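4.2 Changes in task allocation at the Hestdale laundry

Before the two folding cells were installed, sorting and folding were done by the same people at the same tables. Afterward the work was split. The cells took over picking single pieces out of the bin and spreading them, while staff kept the inspection step and all mixed loads. Of the 38 employees interviewed, 31 said their day now contained more short interruptions than before. Most of these were calls to a cell that had stopped on a failed grasp.

We logged 195 such stops in June. In 104 of them the operator cleared the fault by hand and restarted without calling a technician. This skill was not in the job description – it was passed on between shifts, mainly by two senior operators.

Soft pieces with deep folds were named most often as the hard case (Figure 3). The wrist view gives the operator little to judge depth by when cloth fills it.

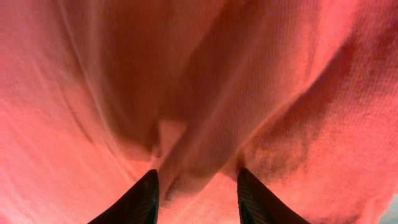
Figure 3. Wrist camera view, open gripper below draped fabric.

Operators also reported that they had begun to load the bin differently, shaking pieces apart before dropping them in. Management did not count this as work time until the second round of interviews. Pay grades were unchanged over the study period, although the written duties were revised to include fault clearing.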